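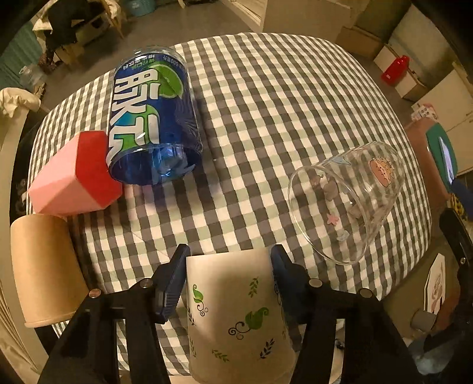 A tablecloth is the cheapest way I know to make a kitchen feel like somebody lives in it, and I think we gave up on them far too easily. I grew up in a house where the table was covered from breakfast until the last dish was dried, and then I spent 8 years in apartments with a bare tabletop because I thought cloths were for grandmothers and Thanksgiving. What a waste of 8 years! Checks are the ones to get, by the way. A check in white, pale green and a couple of grays will go with almost anything you put down on it, including a white cup printed with green leaves and curly tendrils, a blue plastic bottle with a lime slice on the wrapper, and a pink and red block that belongs in a toy bin. Put those same things on bare wood and I start looking for a place to put them away. On the checks they look like a Tuesday-ish sort of afternoon, and I'm happy to leave them where they are.

The usual complaint is laundry, so let me deal with that first. I own 3 everyday cloths. One is on the table, one is in the drawer, and one is in the wash or waiting to go there. They get washed with the towels. I don't iron them. I pull them straight while they're damp, hang them over the shower rod, and whatever creases are left get flattened by plates and elbows by the next evening. A pattern hides a great deal too. I had a plain cream one for a while and it drove me up the wall, every drop of tea showed up like an accusation. The checked one has been through soy sauce, candle wax and a whole winter of soup, and I'd have to go hunting to find the marks.

My friend Wanting Song thinks I'm wrong about all this. She has a lovely oiled table from a shop in Aslow and says covering it would be like buying a good coat and wearing it under a raincoat. Fair enough! If you have a table like hers, show it off. But most of us don't. Mine came from a yard sale in Dendorbridge for 23 dollars, and it has a burn ring on top and one leaf that sits a hair higher than the others. With a cloth on it, people sit down and stay. I've watched guests rub the edge between their fingers all through a conversation without noticing they were doing it.

And the sound! A cup set down on cloth hardly makes a noise. Early in the morning, when someone else is still asleep down the hall, I notice that more than anything.

Round tables do even better, I think, than long ones. A check is all straight lines, and when it runs out toward a curved edge the squares start to bend with it, and the whole thing looks softer than it has any right to. On a rectangle you get a neat grid, which is fine, but you also get to see exactly how crooked you put it on. Size matters here. My table is small and I once bought a cloth 53 inches square without measuring anything, and it turned out to be the best mistake I made all year. The corners hang low enough to look generous and stay clear of everybody's knees.

As for matching, please don't. I've seen the sets at Lammers, with the cloth and the napkins and the mugs all printed with the same sprig, and they make me want to eat over the sink. Leafy cups on a checked cloth are plenty. Whatever else turns up on the table during the day can be any color it likes, plastic included.

If you've never had one, February is a good time to start, when the light is thin and the kitchen needs some help. Buy a checked one, secondhand if you can find it, and leave it on for a week before you decide. Mine still has the Trultinen label stitched into the hem. I keep meaning to snip it off.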